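# Tabletop frames, wood finish: gallery and notes

Reference page for the frames kept on the display shelves and tables at Closine. Entries cover finish, molding, print and placement. Stock numbers are in the separate sheet. Last revised in December. 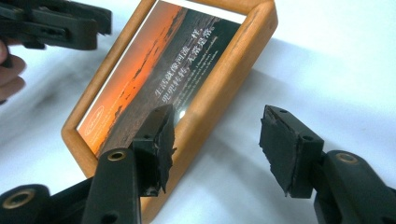
Frames in this group are the freestanding type, meant for a desk, a side table or a shelf at sitting height. They are checked for three things before they go out: corner joints, surface finish and the fit of the print behind the front panel. Wall frames are on their own page and use different hardware.

## Finish

**Honey-orange.** The warm tone works best on a white or pale top. On a dark walnut surface it reads more yellow, and the difference is large enough that we test under both the Womia lamps and daylight before placing one.

**Care.** Dry microfiber cloth, along the length of the molding. No spray polish. Polish collects where the molding meets the front panel and leaves a haze that has to be lifted out with a cotton swab.

## Molding

**Rounded edge.** The softened profile hides small dents better than a square one. It also gives clamps less to hold on to, so corner repairs go in a strap clamp with pads. Leave the strap on for 11 hours.

**Joints.** Press lightly on opposite corners. Any movement at the miter means the frame goes to the repair shelf — glue first, pins only if the glue line fails a second time.

## Print

**Landscape with text.** The sunset print is a dusk landscape, orange sky on one side and a dark brownish-gray area over the rest. The dark area carries the lettering, two lines of Chinese in white with a block of small English beside and below them.

**Wording.** The Chinese reads 生活就像河流一样，兜兜转转，无常是常。 In plain English: life is like a river, winding round and round; change is the constant. The translation is ours and has not been matched against the English on the print.

**Border.** A thin white border separates the picture from the wood. Check that its width is even on all four sides. If one side runs wide, the print has slipped and the back has to come off.

## Placement

**Light.** Dark prints show reflections sooner than light ones. Turn the frame a few degrees at a time until the lamp no longer lands on the text. At the Bosman table this took roughly 23 degrees from square to the wall.

**Viewing distance.** Large characters can be read from across a small room. Fine text needs the reader at the table, so frames of this kind go toward the front edge and taller objects go behind.

**Surface.** Felt dots under the bottom rail on any painted or lacquered top. Clitach dots hold well on bare wood but let go of waxed frames within a few weeks. Wipe the contact points with alcohol first.

## Storage

Shelf 127, upright, face to face in pairs with tissue between. Do not stack flat. Frames with a dark print are marked on the spine of the sleeve with a gray sticker, sunset print included.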